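Towels, 2026

June 21, 2026

I gave up a perfectly good Sunday morning to go watch a robot do laundry. The open day was at Lekota, upstairs in the old Dergate building, 60 folding chairs and one working fan. Parking cost more than the coffee, and the coffee was free, so draw your own conclusions.

Angeliki Lambrakis ran the demo and has the patience of a kindergarten teacher. The arm is called Orora. It has had 2536 practice runs since April, and it still goes at a piece of cloth the way I go at a fitted sheet. A kid behind me asked if it could do socks. "Socks are next year," she said.

They had the wrist camera up on a big screen, so we all got the robot's view of the job. I liked that more than the arm itself. Thulani Gumede let me have a still.

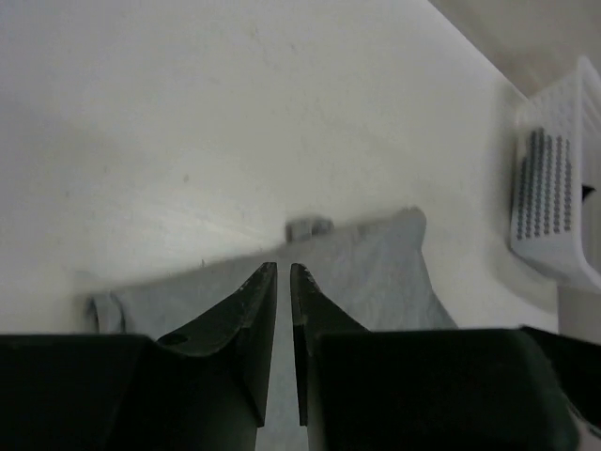 Orora's view: gray cloth, white basket, nothing in the fingers.

I stayed for three rounds and clapped at all of them. Then I drove home to my own basket, which has been in the hall since Thursday.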